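**Hendricks opens its doors in Tudavstead this May, and you're all invited!**

Hello from the Hendricks workshop! We've been itching to show people what we get up to, so this May we're throwing open the doors for our first Enora open day — and we'd love you to come and have a nosy.

Enora is our tabletop sorting project. Two robot arms share one wooden table, and their job is to pick up everyday bits and bobs and pop them into plastic baskets. It sounds simple, I know! I've been working on it for 200 hours and I still get a little thrill when a gripper closes on the right thing.

We took Enora to Cakovel earlier in the year and 775 people came through, which was lovely but a bit of a squeeze. At home we can let you get much closer. 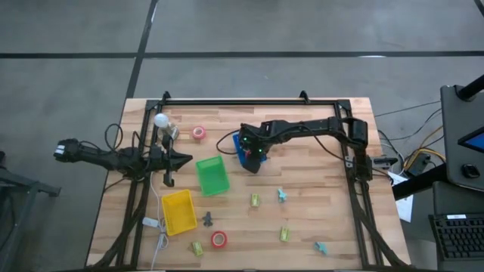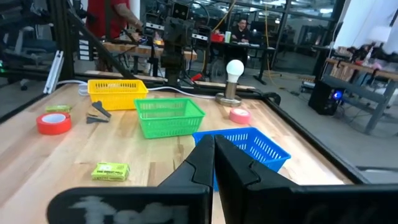 ## What's happening on the day

- Live demonstrations start at 10am and run every 30 minutes, with time for questions after each one.
- Have a go yourself! You'll be able to steer an arm and try to get a roll of tape into a basket (harder than it looks, and I speak from experience).
- Meet the team over tea and cake and ask us anything you like — we do love to talk.

## How to come along

Entry is free, but please book. There are 818 places across the day and the morning slots will probably go first. Children are very welcome with a grown-up, and the whole workshop is on one level.

Members of the press can come in from 9am, before the public. Just tell the Hendricks front desk in Tudavstead that you'd like an early slot and we'll have the kettle on.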